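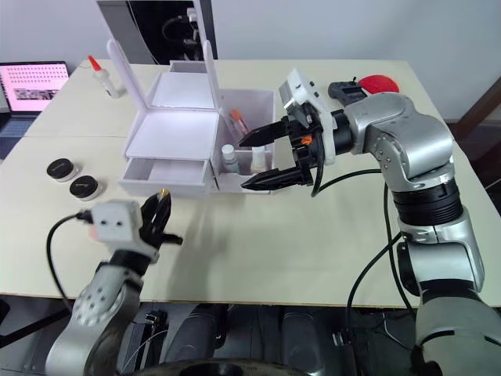
1/ White plastic organiser, hinged lid, drawer low on the left, open compartment on the right. Notes on how I load one of these. Saturday, October 17, 2020.

2/ Lid first. It stands upright behind the box when open, so allow clearance at the back of the table. If you keep the box under a shelf, measure with the lid up. I didn't, in September, and had to move the shelf.

3/ The open compartment has low walls. Good for reach, poor for support. Small white bottles will stand in it on their own. A clear tube with an orange cap is taller for its width and ends up leaning. Put tubes at the back and bottles in front.

4/ The drawer is shallow. Flat items only: labels, blades in their sleeves, spare caps. Anything upright will foul the top when you close it. Leave it empty until the compartment is sorted, then decide what is left over.

5/ Glue stays outside the box. So do round tubs with black lids. Both get used too often to be worth putting away mid-job, and a leaking glue bottle in a plastic compartment is an evening's work with a scraper.

6/ Máté Szabó asked about dividers. I cut mine from 800 micron polypropylene sheet, 16 mm high. Score twice, snap, sand the edge. Friction fit, no adhesive. Card works too but goes soft if a bottle drips.

7/ Labelling: contents and date opened, on the cap as well as the side. You look down into a low compartment, so the side label alone is no use. Chiharu Shimada puts hers only on caps and then swaps the caps. Don't do that.

8/ Cleaning: warm water, drop of washing-up liquid, soft cloth. White panels show every mark and scratch easily, so no scouring pads. Dry the hinge line properly before closing the lid. Drawer runners next week.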